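Chapter 2
Townships and Annexation

Yeom Township was laid out six miles square, and for its first decades it had no village of any size. Farm families traded at Clendeo, a mill settlement on the creek, and held their yearly meeting in a schoolhouse near the county road. An early count listed 477 residents, most of them on dairy farms.

The railroad changed where people lived. Clendeo incorporated as a village and took the land on both sides of the depot – 737 acres in all. The township lost its best tax base and kept the roads.

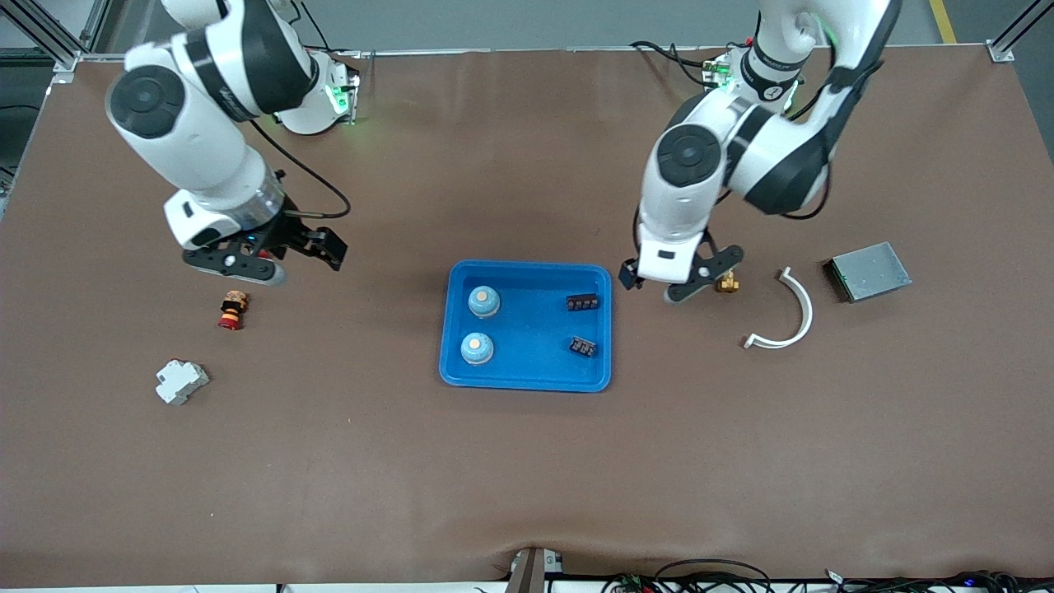 Annexation by Petition

State law let landowners ask a neighboring city to take them in. A petition needed signatures from the owners of more than half the land. Owners near Clendeo signed early, mainly to get city water. Those farther north held out, and their part of the township, with 2190 residents, stayed separate until the school districts merged.

Key terms: township, incorporation, petition, tax base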